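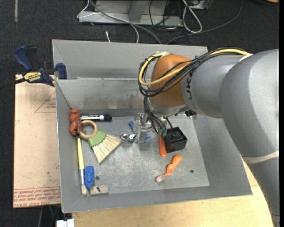
Bin-picking cell: arm over the mixed-object bin, bar clamp at one corner.

Guides > Demonstrations > Running a bin-picking demo for visitors

This page covers the bin-picking station as run at the Lemwood open day in September. It assumes the arm is already commissioned and the gripper calibrated. Allow 77 minutes from power-on to first visitors.

1. Clamp the bin to the table. A bin that shifts during a pick invalidates the camera registration. Check it again at midday.

2. Load the bin with mixed items. Use different shapes and surfaces: a paintbrush, a marker, a small hand brush, a box, something shiny. Leave part of the floor bare so that visitors can follow a single pick.

3. Dress the cables. Tie the bundle at intervals and leave a free loop at the wrist. Turn the wrist through its full range at low speed and watch the loop. If it pulls tight at either end, let out more slack and repeat.

4. Set the speed limit in the Telport controller to demo mode. Tool speed must not go above 326 mm/s with visitors in the room.

5. Keep visitors 1,000 mm back from the table edge. Mark the line with floor tape.

6. Run up to 3 picks per group, then pause for questions with the arm parked.

If a pick fails, let the retry routine finish. Do not reach into the bin. For a second failure on the same item, park the arm, press the stop and move the item by hand.

Items resting against a side wall give the most trouble. The Babić planner rejects grasps that bring the fingers too near the metal. Hartmut Wendt keeps the margin settings for the Drondotville site; ask him before changing them.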